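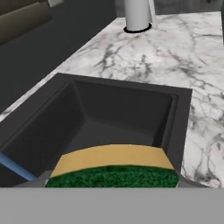

Set the grip first, and leave the clever parts until later

I look after one arm at Loltwood. It works at a sink, in simulation for now, and its job is to pick up a sponge and get it to the basin. My opinion, after a long spell of setting it up and putting it right, is that most of us spend our hours on the wrong end of the machine. We tune the path and we argue about the planner. The two fingers get whatever settings they came with.

A sponge is a good test of this. It has a soft foam layer and a rough scouring layer, and the two don't behave alike under load. When the fingers press on the ends, the whole thing wants to bow. A little bow is fine. Too much and the lower face no longer sits where the program thinks it is, so every wiping move after that is wrong by the same amount, and the log still says the grip was good.

For months our closing force was set at 58 on the controller's scale. It had been copied from the Hakala cell, which handles hard plastic cups. I brought it down to 26 and slowed the last part of the close. I changed nothing else that week. The number of runs we had to throw away dropped enough that I stopped being asked about the planner.

People tell me simulated contact is too crude to be worth this sort of care. I don't agree. The foam model is crude, certainly, and I wouldn't carry a force figure from it straight to a real gripper. The habits do carry over. If you check finger alignment before each batch in the simulator, you will check it on the bench. If you don't, you will be the person at Prumstead who ran 162 trials with one finger set 2 mm lower than the other and then blamed the sponge.

The same goes for the view from the wrist. Ours looks along the fingers, with the gripper housing filling the bottom strip of the picture. There was a proposal to crop that strip out as wasted space. I was against it and still am. The housing is the one thing in the view that should never move, so if it shifts between runs, the mount setting has been changed and you know before you start.

I would also leave the worktop as it is. Sendus, who supply our scene files, offered a plain grey counter in place of the veined marble, on the grounds that it is easier for the vision side. It is easier. Kitchens have patterned worktops and dark sinks with shadow down one wall, and I would sooner find out now what that does to us.

My Friday check is short. Open and close the fingers with nothing between them, compare the two positions, close on the sponge, look at the bend, write down the force. If the figure has drifted I reset it and run the close again before anyone touches the path.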